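Community > Games > Mobile Shooters > Furker > Settings and Controls

3 min read

Furker: how do I stop overshooting every target after the June update?

zatard_main
Wednesday, December 12, 2018

Hi all! I've been playing Furker on my phone since the June update brought in the ranked arenas and I am completely hooked, but my aim is a mess. Whenever somebody comes around a corner my crosshair flies right past them, I drag it back, it flies past the other way, and by then I'm watching the respawn timer. I've been stuck at rank 19 for two weeks.

My look sensitivity is at 50, which I think is the default, and aim assist is on. I mostly play the Flundix map with the starter rifle because I love how it sounds. Should I lower the sensitivity, turn off aim assist, or just practice more? I have 800 coins saved up too, so if a different weapon would help I'm happy to spend them.

ajayi_lane

Oh, I remember this stage, and it gets so much better! Leave aim assist alone for now and go to Settings, Controls, Advanced. There are two sliders in there, one for looking around and one for aiming down sights, and out of the box they're linked. Unlink them. Keep the first one where you have it so you can still turn quickly, then bring the second one down to around 30 and play a few bot matches before you touch anything else.

Then look for "Acceleration" on the same page and switch it off. With it on, a fast swipe moves you farther than a slow swipe of the same length, so your thumb never gets to learn a distance. I turned mine off and had a terrible evening – I couldn't hit a wall – and the day after that I had my best match ever.
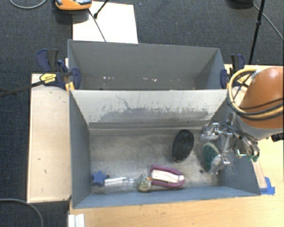 For practice, the shooting range behind the main menu is fine, but I like the Ajayi map with bots on medium. It has that long lane down the left side where they come out one at a time, and you can work on stopping the crosshair on a target before you fire. Don't spray. Swipe, stop, one shot, next. Ten minutes of that before ranked and you'll feel warmed up.

On the coins, I'd hold on to them! The starter rifle is a good gun and its recoil goes almost straight up, so you only have one direction to correct. If you really want to spend something, the red dot sight is cheap and it makes Flundix much easier, especially in the tunnel where the iron sights cover half of what you're shooting at.

One more thing I forgot – check your frame rate setting. Mine was on Battery Saver for months and the whole game felt like steering a boat.

bridgecamper2

lower sens and get the shotgun. on flundix you're inside most of the time anyway

sidestep_sunday

Agree with nearly all of the long answer, but I'd go the other way on aim assist. I turned it off at rank 2 and I'm so glad I did. It kept pulling me onto whoever ran across in front, even when I was already lined up on the person behind them. It's rough for a few days, so stay in casual matches while you get used to it.

Also try moving the fire button a little higher and making it bigger. I was dragging my thumb down every time I pressed it, which threw the shot low, and I blamed the rifle for ages! You'll find it under Controls, Edit Layout. Save your old layout in the second slot first so you can go back if you hate it.

Contact us | © 2018 Zatard Players Community | Back to top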